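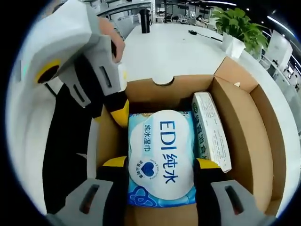 About the workshop

Valtov is a shared workshop for people who build robots outside of a job. It has 16 members, a single large room and a storage cage. Most of the work is manipulation: hand-held grippers, wrist mounts, small arms, and the software that turns recorded hand motion into something an arm can repeat.

The main build at present is Orkent, a pair of hand-held parallel grippers. The operator holds one in each hand and performs a task directly. Position and finger opening are logged during the task, then checked and replayed on a bench arm. The left and right units share the same finger parts and the same drive linkage. Only the housing differs.

Current revision

Revision 13 of the finger assembly was frozen in April. The pad is now held by two screws instead of adhesive, and it can be changed without removing the finger. Backlash at the joint is lower than in revision 12 but still noticeable at full opening. A stiffer return spring is under test. It improves tracking and tires the hand sooner, so it may not be adopted.

Test tasks use ordinary household goods. Packing and unpacking a shipping carton is the standard one. Soft packets deform under the pads, thin boxes tip over, and the carton walls limit the approach angle. A session is 19 repetitions per operator. Runs with a dropped tracking signal are marked and kept, since they are useful for testing the filter.

The second project, Sầm, is a bench controller for replay. It reads the Orkent log format and drives up to 2 arms. Documentation is incomplete. The wiring diagram is current, but the calibration notes still refer to the old encoder.

Facilities

The room has a laser cutter, three filament printers, a small mill and an electronics bench with a reflow oven. The mill requires a short induction. Printers are booked by the half day on the sheet next to the door. Members supply their own filament for personal parts. Material for shared builds comes out of the monthly fee.

Files

Part drawings and firmware are kept in the Naltau archive, which members can reach from any machine in the room. Print settings are stored with each part. Drawings marked "hold" have a known fault and should not be printed.

Membership

New members join for a one-month trial. No robotics background is required, but applicants should be able to solder and read a dimensioned drawing. Applications go through the contact form and are answered within two weeks.

Page last revised 8 October 2025.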